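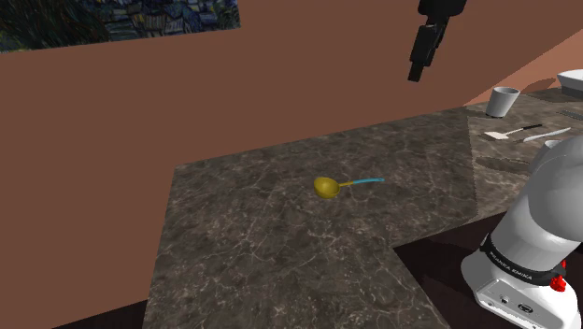 4 min read

April, and I'm writing this at the kitchen table with my boots still on, so forgive the state of the spelling. Soup day! Soup walk day, I should say, my third year doing it and easily the best one yet. I want to get it down before the details slide away, because last year I left it a week and all I had in here was "good leeks."

For anyone reading who hasn't met it, the soup walk goes from Drustivside up over the hill and down to Tadisgate, with a stop for a bowl at each end and one in the barn halfway. You bring your own mug. That's the whole thing. It was 204 walkers this year according to the board at the finish, and they only had 200 of the little paper bowls for people who forgot their mugs, which was plenty.

I set out at seven in the morning and the fog was so thick in the lane that I walked right past the first stile and had to come back for it. Lovely, though. Everything dripping, and a blackbird going at full volume somewhere in the hedge. By the time I got up to the gate by the water tank the sun was burning through and I could see the tops of the trees in the valley poking out like broccoli. I stood there far too long and got cold and didn't care.

First bowl was leek and potato, very plain, lots of pepper. I had two. Then the long pull up the hill, which I had been dreading since February when my knee was bad, and the knee was fine! Not a twinge. I've been doing the stretches on the stairs every night while the kettle boils and I'm now a complete believer in them. I did the climb in 38 minutes with one stop to take my sweater off and another to put it back on.

The barn soup was the one I'd been waiting for. Red lentil with something smoky in it, and a squeeze of lemon on top that made me sit up straight. I asked what the smoky thing was and got told smoked paprika and a spoon of the oil from a jar of sundried tomatoes, stirred in at the end. I wrote it on my hand. It's still there now, mostly. There was bread too, a dark sour loaf with caraway, and I put a slice in my pocket for later and found it again just now when I took my coat off (squashed, still good).

Coming down the other side is all sheep and mud. There were lambs everywhere, the very small wobbly kind, and one bunch was racing up and down a bank, the same stretch over and over, then stopping dead and staring at me. I ate my bread and watched them. The path past the quarry has been moved, so there's a new bit through the beech wood, and I liked it much better than the old way along the road. Wood anemones all over the ground in there. I'd never have seen them otherwise.

Last bowl at Tadisgate was chicken and barley, thick enough to stand a spoon in, and I'm sorry to say I could only manage half. Bus home at ten past three. I fell asleep on it and woke up one stop too late, so add another half mile to the total.

Now for the lentil plan, while it's fresh. One onion, two carrots, a stick of celery, all cooked slowly until they go soft and sweet. Nearly 30 minutes, I'd guess, as it didn't taste rushed. Then red lentils, stock, a bay leaf, the paprika. Tomato oil at the very end. Lemon in the bowl, never in the pot. I've got everything except the celery and I'm going to try it tomorrow and freeze whatever I don't eat.

Other things to remember for next year: thicker socks, the bigger mug, start at half past six if it's clear. Bring a bag for the bread. And ask about the carrot one, which everybody was raving about on the bus and which I somehow missed completely. They must have been serving it around the back of the barn.

Boots off now, then a bath.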